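February, evening

Long session on the hook task at Pletel. The question this week is whether the Cheon policy does better when we cut the demonstrations down to the clean ones. The full set has 3099 episodes. After filtering out everything with a regrasp or a long pause, 492 are left. I expected the small set to lose badly and it didn't, at least in training loss, which doesn't tell me much about real keys on real hooks.

Spent the morning on the wall panel. Four hooks in a row, car key on the far left, metal key on the third, the other two empty. The right arm takes the metal key and the left stays with its gripper open below the car key. Keys are a nasty object for this - thin, shiny, and they swing if you brush them.
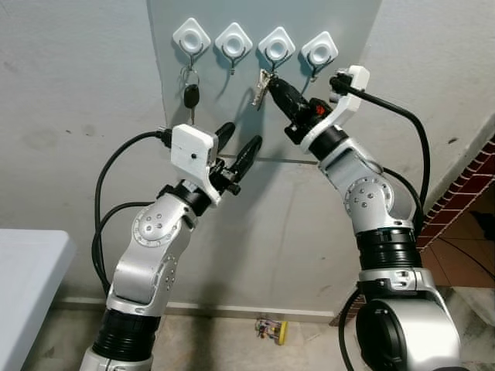 Results so far

Ran 117 trials split over both checkpoints. Most of the failures were at the lift, with the ring catching on the wire. Closing the fingers on the key was the easy part for both. The small-set policy moves with less hesitation near the hook, but when it misses it tends to stay there and close on air. The full-set one backs off and tries again - it learned that from the very episodes I filtered out.

Tomorrow: put 12 of the regrasp episodes back in, retrain overnight, and send the numbers to Cindby before the call.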